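Slurry, splash plates and a wet March: a dairy farmer on getting it out in time

Six in the morning, yard lights still on, and the first tanker is already hitched up. The farm is at Dudberg, heavy ground, 159 milking cows and a slurry store that was meant to see them through winter. It nearly didn't.

"We were 7 inches off the top by the start of March," the farmer says. Tea going cold on the windowsill. "You look at it every morning. Rain on the yard, rain on the roofs, all going in the one hole."

The roofs were the first job. Gutters on the old cubicle shed had been gone for years and the lot ran across the dirty yard. New gutters last summer, a downpipe to the ditch, a kerb to keep the clean water clean. Not a big spend. Should of been done a decade ago, by the farmer's own account.

"Everyone wants to talk about bigger stores. Fine, if you've the money. I was storing rainwater."

Then the spreading itself. The splash plate went two years back and a trailing shoe came in, shared with Ternwood, the farm over the hill. Sharing has its moments — both places want it on the same dry morning, always.
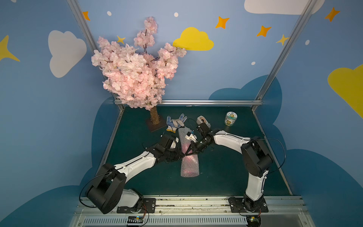
Ternwood sees it a bit differently. Sharing works, they reckon, as long as the rules are agreed before the weather turns, and whoever has the wetter fields ought to go first. Last spring that was Dudberg. The spring before, it wasn't, and there were words. They would still do it again, as neither farm could justify a machine on its own.

Back in the kitchen there is a bit of a laugh at that. "There were words, yes. Mostly from me."

What has changed in the grass? Less fertiliser bought, for one thing. The shoe puts slurry down at the roots and the cows will go back into a paddock sooner. Samples get tested now as well, twice a year, where before it was all guesswork. The first result was a shock, thin as dishwater. That was the roof water again.

"I'd been putting that on for years thinking I was feeding the grass. I was watering it."

The outlying block, the one they call Haletti, never used to get any. Too far, too steep a lane, easier to tip another load on the near fields. Soil tests showed the near ground with more than it could use and Haletti starved of potash. So now it gets first call on the thick stuff from the bottom of the store. Six loads a day if the lane holds. A slow job, and the neighbours are rung the night before.

Mixing is the part that worries the farmer most. Stock out, doors open, everybody off the yard for the first half hour and nobody goes back for a forgotten spanner. There is a board at the gate with the start time chalked on it. No exceptions, no matter how late the contractor is running. 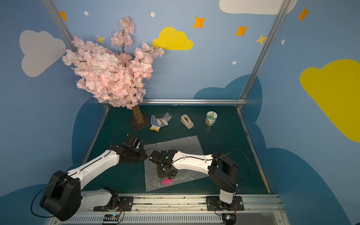
Two robot arms over a sheet of bubble wrap on the tabletop.

And the next thing? A cover for the store, possibly. The quote from Jibrin is sitting in the drawer. "It keeps the rain out, I can't argue with that. I can argue with the price."

There's also talk of fencing another strip along the river, which would lose a bit of grazing but make the spreading maps simpler. No decision untill after first cut.

Any advice for someone looking at a full store? "Go out when its raining and follow the water. Take a coat. You'll find your problem before you're wet through."

The tanker is back in the yard. Boots on, and that's the interview over.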